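Section 2. Hitching up and setting the drag

Okay, you've bolted the frame together and you've got a Wisport trail drag sitting in the driveway looking much bigger than it did in the box. I've been pulling one of these around the ski loop at Stanidholm for years now, and this is the order I do things in. Have the hitch bag, the long pin and the grease gun handy, pour yourself something hot, and read the whole section through once before you go out in the cold.
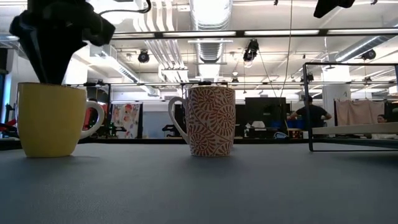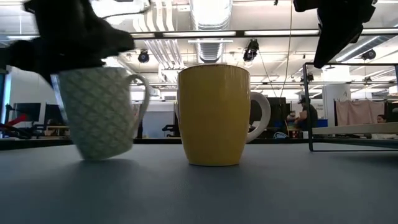
The drawbar on mine kept bouncing until I flipped the hitch plate over, so please put that near the top, wrote one owner in Watulthorpe after reading the last version of this guide. Good call, and it's now step 3. The plate will bolt on either way up and the old drawing didn't show which was which (sorry!).

Hitching up

1. Park the snowmobile on flat, packed snow. Engine off, key out, lanyard in your pocket.

2. Drag the groomer up behind it by the front rail. Get a helper if you can, and lift with your gloves on, as the rail edges are still sharp when they're new.

3. Check the hitch plate. The stamped arrow has to point up. If it points down, take out both bolts, turn the plate over and put it back. Snug is fine for now.

4. Line up the drawbar with the tongue on your sled and drop the long pin through from the top. Clip goes on underneath.

5. Stand back and look at it from the side. You want the drawbar level or a touch lower at the sled end. If it slopes the other way the front blade will float and you'll get washboard all the way around.

6. Now tighten the hitch plate bolts properly.

CAUTION: Keep your hands out of the gap between the drawbar and the front rail whenever somebody is moving the sled. It closes up fast in a turn.

Setting the blades

Do this at home, on the level. I know people who do it at the trailhead with a headlamp on and I've done it too, and I always end up going back and doing it again.

7. Raise the tracksetter pan and latch it. You don't need it yet.

8. Turn the blade crank to the left until it stops, then back to the right until the blades just kiss the snow. Call that zero. I put a stripe of paint marker on the crank collar so I can find it again.

9. For new snow, leave it at zero. For old crusty stuff, give the crank two full turns past your mark.

10. Check that both ends of the blade are down by the same amount. If the left end digs in and the right end doesn't, loosen the side links, let it settle, and tighten them again.

NOTE: The crank is stiff when it's cold. A shot of grease on the threads before the season helps a lot, and another one in January doesn't hurt.

Adding weight

The tray on top takes up to 150 pounds. I use sandbags, since they stay put and you can pull one off when the snow softens up in the afternoon. Loose rocks are a bad idea, and so are water jugs (ask me about the March I lost one under the track).

11. Start with an empty tray. Really! Most of the time you won't want any weight on the first pass.

12. If you do add bags, put them over the blades, and strap them down with the tray straps crossed over.

CAUTION: Don't ride on the tray, and don't let the kids ride on it either.

Your first pass

13. Pull out slowly and go 400 feet in a straight line. Stop, switch off, walk back and look at what you've made. The surface should be flat and a bit ribbed, like corduroy. Deep grooves mean too much blade. Lumps left standing mean too little.

14. Adjust by half a turn at a time and try again. Write down the setting that worked along with the kind of snow you had. Mine are in pencil on the garage wall.

15. Once you're happy, go around the full loop at walking pace. Ours is 2,327 yards and it takes me longer than I'd like to admit, mostly because of the hill at the Cheng Road end.

16. Take corners wide. The drag cuts inside your line, and it will happily eat a trail marker or a young spruce.

17. Let the trail set up before anyone skis on it. Overnight is best. If I groom at 6 in the evening, it's lovely and firm by breakfast.

NOTE: If you have to cross a road or a bare patch, stop first and raise the blades all the way. Gravel will ruin a blade edge in one crossing, and replacements have to be ordered.

Setting classic tracks with the pan is in Section 3. Get a couple of decent flat passes done first.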